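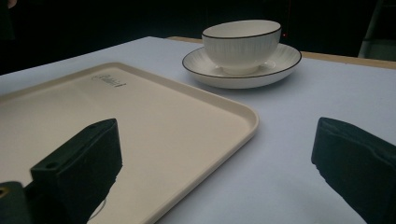
Tahsin Bhattacharjee demandait le mois dernier s'il fallait vraiment refaire le même geste autant de fois pour que le modèle apprenne à débarrasser une table. La réponse courte est oui, à condition que les répétitions ne soient pas identiques. Voici les habitudes que nous avons prises à l'atelier Lirau pour les séries « vaisselle », mises à jour en septembre 2022.

Préparer la table

Couvrez le plateau de la table d'un tissu clair et uni. Une tasse blanche sur du bois verni donne des reflets qui changent à chaque mouvement du poignet. Tirez bien le tissu : un pli accroche le pied des soucoupes et fausse le geste.

Gardez peu d'objets. Un plateau, une tasse et sa soucoupe suffisent pour une série de transfert. Les couverts viennent plus tard, dans une série à part, avec leurs propres consignes.

Notez le point de départ de chaque pièce avant de commencer, puis déplacez-la de quelques centimètres d'un essai à l'autre. Tournez aussi le plateau. Dans la série Pindik de mars, nous avions 142 essais et le plateau était resté au même endroit dans presque tous. Le modèle visait l'emplacement et ignorait la tasse. Il a fallu recommencer.

Tenir la pince

Ouvrez les doigts en grand avant d'approcher, et fermez-les seulement quand la paroi de la tasse est entre les deux. Les débutants ferment en route. Cela marche à la main, mais l'exemple enregistré apprend à pincer dans le vide.

Prenez la tasse par le bord, un doigt dedans, un doigt dehors. Par l'anse, quand il y en a une, la tasse pivote et se renverse une fois sur deux avec nos doigts imprimés. Soulevez tout droit, marquez un temps d'arrêt, puis traversez. Ce temps d'arrêt — le temps d'une respiration — aide beaucoup au découpage des séquences.

Vérifiez les vis des doigts toutes les 8 prises. Elles se desserrent sans bruit.
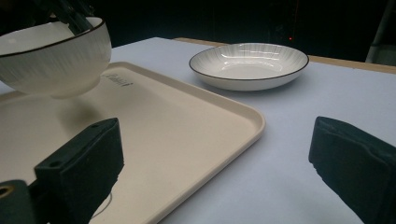

Et quand on travaille à deux pinces, est-ce que la deuxième doit rester immobile ? nous écrit une lectrice de Wenport. Chez nous elle gêne plus qu'elle n'aide, on finit toujours par se cogner au-dessus du plateau.

Elle peut bouger, mais elle doit avoir une tâche. Décidez avant l'essai quelle main porte la tasse et laquelle s'occupe de la soucoupe, et gardez cette répartition jusqu'à la fin de la série. Celle qui attend reste ouverte, en retrait, doigts écartés. Si les deux se touchent, arrêtez, reposez tout et recommencez l'essai depuis le début.

Poser et relâcher

Descendez jusqu'au contact avant d'ouvrir. Lâcher une tasse d'un centimètre paraît sans conséquence, mais le robot reproduira la chute, parfois de plus haut.

Trier le soir même

Relisez les essais le jour de l'enregistrement. Gardez les rattrapages réussis dans un dossier séparé, ils servent — nous l'avons vu sur Kashindye — à apprendre la correction. Jetez ceux où quelqu'un parle à l'opérateur et où le geste s'interrompt sans raison. Une séance peut durer jusqu'à deux heures, au-delà les mains fatiguent et les trajectoires tremblent.

Le tissu se lave à 30 degrés, sans adoucissant.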